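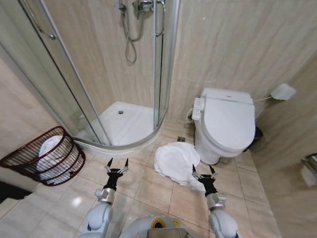
Vurkstead, July

Last updated: Tuesday

Two-finger grippers on towels and other soft things — stock fingers or swap them?

towelrack_tom
We've had the two-arm machine in the apartment bathroom for a while now, and I promised a few of you I'd write up how the grippers are doing, so get yourselves a coffee. Both arms carry the same black two-finger gripper with the stock fingers. The main job is a white towel dropped on the tile in front of the toilet, which has to end up in the wire basket by the shower. I ran 18 tries with the left arm and 18 with the right, same speed, same closing force. The left made 11 and the right made 6. I was expecting them to come out close! Most of the right arm's misses were on a towel that had landed nearly flat, where the fingers slid over the top and came up with nothing. Give it a nice fold standing up and it's fine. Has anybody here tried the Stikance soft pads on something like this? I like the slim fingers for getting in between things and I'd hate to lose that.

kettle_and_cog
Lovely to see numbers, thank you. I had the Stikance pads on for most of the spring and I was very fond of them on dish cloths. On a heavy bath towel they peeled at the corners after a few days and I was forever pressing them back down. Before you buy anything, swap the two grippers left to right and run it again. If the bad score follows the gripper, you have a gripper problem. If it stays on the right side, look at the arm or its approach angle.

Detlef Hollmann
I'm going to disagree a bit, in a friendly way. A slim parallel finger is the wrong tool for terry cloth and swapping sides will cost you an afternoon to learn very little. I'd put a wide finger on one arm and leave the other as it is. We did that with the Gallardo wide set and I wouldn't go back. Yes, they're clumsy in tight corners, and you will bump the shower glass sooner or later.

towelrack_tom
Detlef, the glass is what scares me! That curved door is right beside the basket and I'd like to keep it in one piece. I'll do the swap first, it's only a few bolts. 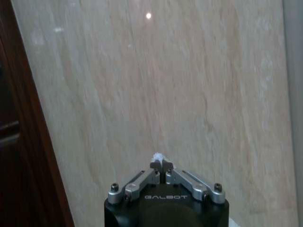

Small, light stuff is the other half of my question, and it's where the stock fingers have won me over. I tried the Andivel three-finger hand for a week and it was a dear thing with bottles, but with anything wispy it closed around the air. With the GALBOT gripper the two short fingers come together nice and close at the tips, and a little bit of white fluff like the one in the wrist view is held right at the end, where the wrist camera can see it. I do wish the picture were brighter. Shiny marbled panels and warm light are hard on my exposure settings, and I get that one glowing spot from the lamp wherever I point it. For anyone copying my settings, I've got exposure at 471 in my own config (that's a raw value, so it may mean nothing on your controller) and I turned auto gain off.

Branislav Slanina
Turn the auto gain back on and limit the top end instead. With it fixed you'll be fiddling every time somebody switches on another light, and bathrooms go from gloomy to blinding in one step. I also think you're a little hard on the Andivel. Did you change the closing order? Out of the box the thumb comes in last, and for small things you want it first.

towelrack_tom
I did not change the closing order, no. I didn't know you could! I'd already packed it up to send back, but I'll open the box again and have a go before the courier comes.

kettle_and_cog
Seconding Branislav on the gain, though I'd still keep the two-finger for fluff. Thumb first helps with corks and bottle caps. For tissue it just pushes the stuff out the other side, at least on mine — maybe yours will be kinder.

Detlef Hollmann
And for towels, my wide fingers. I will keep saying it until one of you tries them.

towelrack_tom
All right, the swap is done, and I've been through another 18 on the right side with what used to be the left gripper. It missed the flat towels just as before, so kettle was right to have me check and I'm now looking at the arm. I suspect I've got the wrist coming in too shallow. Detlef, if a steeper approach doesn't help I'll order the wide set for that side only, and I'll move the basket further from the glass before I fit it.

Branislav Slanina
Try coming down steeper and closing slowly for the last bit, so the cloth has time to bunch up between the fingers. Post the new count when you have it, and your gain limit too if you go that way.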